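The Robot Will See to Your Snacks Now. Give It a Minute.

Every few months a video goes around of a robot folding a T-shirt, and every few months my sister sends it to me with one word: "When?" She has three kids and a laundry pile with its own zip code. I have been writing about automation long enough to have a standard reply, which is that I'll believe it when the clip comes without a cut in it.

This spring I decided to go and look for myself. I asked a handful of outfits that say they are working on household and shop-floor robots if I could come by and watch, with no demo prepared, and stay until they got bored of me. Most said no. A company called Hakau said yes, then no, then asked if I would accept a video call. Two let me in the door.

The first was Moya, which rents half a floor above a tile showroom and wants to sell you a machine that tidies. The second was Alholm, a packing operation that fills gift boxes and office snack orders, and which has been trying out a robot from a supplier named Ukton on one of its lines. I spent a week at each, with a notebook and low expectations.

A chore is a hundred small problems

Moya's pitch deck has a kitchen on the cover. It is a beautiful kitchen, with one bowl of lemons in it. The actual work in April was putting things away, over and over, and most of the things were food wrappers with food inside.

Cúc Văn runs the task list there. She came from a hotel company, where she trained housekeeping staff, and she has a low tolerance for the word "simple." On my first morning I made the mistake of using it about the job of picking a snack off a table and putting it in a tin.

"Do it with your eyes shut," she said. "Now do it with oven mitts. Now do it when you've never felt a bag before and you don't know it's going to squash."

I did it with my eyes shut. It took me one try. She was annoyed, I think, but she had a point, and she made it better over the next hour by having me use a hand-held gripper with two fingers. You squeeze, the fingers close, and whatever you pick up is yours as long as you don't do anything sudden. The machines Moya hopes to sell are supposed to learn from people doing chores this way. So a good part of the company's day consists of grown adults picking up cookies with tongs that cost more than my car.

A wrapped snack is a rotten thing to grab. The packet is mostly air at the ends. Pinch the crimped seal and it folds over. Pinch the middle and you may be holding crumbs. My first packet shot out sideways and landed on the floor. By lunch I could move them fairly reliably, and I was also tired, in the hand and in the head, in a way I have never been tired from putting away groceries.

Then there is the tin. A full container is a different job from an empty one, because you have to look at what is already in there, find the gap, and sometimes push something aside to make one. People do this without noticing. Văn has broken it into steps for her staff, and the sheet runs to 48 lines.

"And that's one tin," she said. "Your sister has how many drawers?"

What the numbers said when I asked for them

Moya let me see a day's log, which I give them credit for, as most companies would sooner show me their bank password. The robot, left to itself, had made 485 attempts at moving a packaged item from a tabletop to a container. It got 83 percent of them.

That sounds pretty good. It would be a solid B in school. Now picture it in your house. Roughly one packet in every six doesn't make it. It's on the floor, or squashed, or still sitting there while the arm waves a closed hand over the tin and reports that all is well. You would fire a babysitter for this. You might fire a dog.

I asked what had happened in the misses, and the answers were a list of the ordinary: shiny plastic, a packet lying on top of another packet, a cloth that bunched up when the fingers touched it. One engineer told me that tablecloths were "a known issue." I wrote that down and underlined it. There are a great many tablecloths in the world.

The company also counts an attempt as good if the item ends up inside the rim. It doesn't matter how it gets there or what it lands on. I watched the arm drop a box, corner first, onto a piece of cake. Success, said the screen.

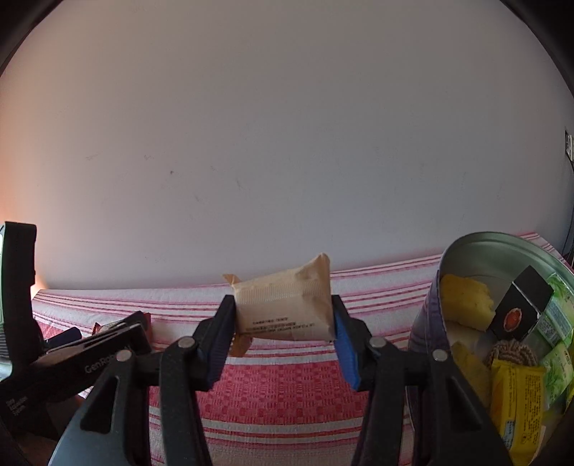 On the line at Alholm

If homes are too messy, the argument goes, start with business. A shop floor is neat. The light doesn't change, there's no toddler, and there is somebody paid to stand nearby. I have heard this from so many people in fleece vests that I had come to half believe it.

Alholm cured me. Its packing room is a long, loud space where people fill boxes with crackers, chocolate, tea, and little jars of things that nobody buys for themselves. Nahuel Yáñez has supervised the lines for years and did the job by hand before that. He was friendly about the Ukton robot in the way you might be friendly about a nephew who is staying for the summer.

"It's good at the tea," he told me. "Tea comes in a box. A box is a box."

He wasn't being mean. The robot was good at the tea. It picked up carton after carton and set each one down square, and I would have been happy to watch it all day. Then the line switched to an order with soft packets and tissue paper, and a woman from the next station walked over, rolled the machine's cart back against the wall without being asked, and took its place. She packed faster than it had, while talking to the person across from her about a wedding.

This happened 3 times on the first shift I watched. No one made anything of it. When I asked Yáñez how the swaps were recorded, he said they weren't, as far as he knew. The robot's hours were logged by the robot. The hours it spent parked were logged as "available."

I called Ukton about that. A spokesperson said the system was designed to work alongside human teams and that flexible scheduling was one of its strengths. I asked if being pushed against a wall counted as flexible scheduling. She said she would get back to me, and I hope she does.

Who picks up what the robot drops

There's a part of all this that gets left out of the videos, and it's the resetting. For a robot to practice putting snacks into a tin, somebody has to take the snacks out of the tin. At Moya that is done by hand, all day, by young people on hourly pay who dump the container, spread the goods around and step back. I asked one of them how he described his job to his parents. "I make a mess for a living," he said.

At Alholm it's the same job in a different apron. Someone loads the robot's trays so the cartons face the right way. Someone checks the seals. Someone clears the jam. Yáñez let me do the loading for an hour, and I worked out that I was handling every carton once so that the machine could handle it once more. I could have put it in the box myself and gone home.

The people who build these things have an answer, and I should give it a fair hearing. The answer is that it gets better. The arms are better than they were, the software is much better than it was, and a thing that misses one in six now may miss one in sixty before long. Văn believes this, and she is no salesperson. She showed me older clips in which the arm could not find the table.

I take the point. I also remember being told in an earlier job, by very confident people, that I would never again need to wash a window. I have a window robot. It lives in the garage, and the windows are washed by me.

What would change my mind

I'm not asking for a butler. I would settle for a list, and I gave it to both companies before I left.

Show me a full hour with no cuts. Let me bring the groceries, in whatever bags they came in. Tell me how many people were in the room and what they were paid to do. Count a crushed cracker as a miss. And when the machine stops, leave it stopped until it sorts itself out, even if that takes all afternoon.

Văn read it through and said the hour was possible now if I picked the right hour. The crackers she would have to think about. Hakau, which I sent it to as well, wrote back to offer another video call.

Yáñez folded the list and put it in his shirt pocket. He had a truck coming and the soft packets were running late, so we talked while he worked. I asked if he thought the robot would be doing his line in five years. He said maybe the tea.

On the way home I sent my sister a clip I had taken with my phone, uncut, of an arm trying to pick up a granola bar. It runs for just under two minutes. She watched it to the end, which surprised me, and then asked if they made one that could do socks.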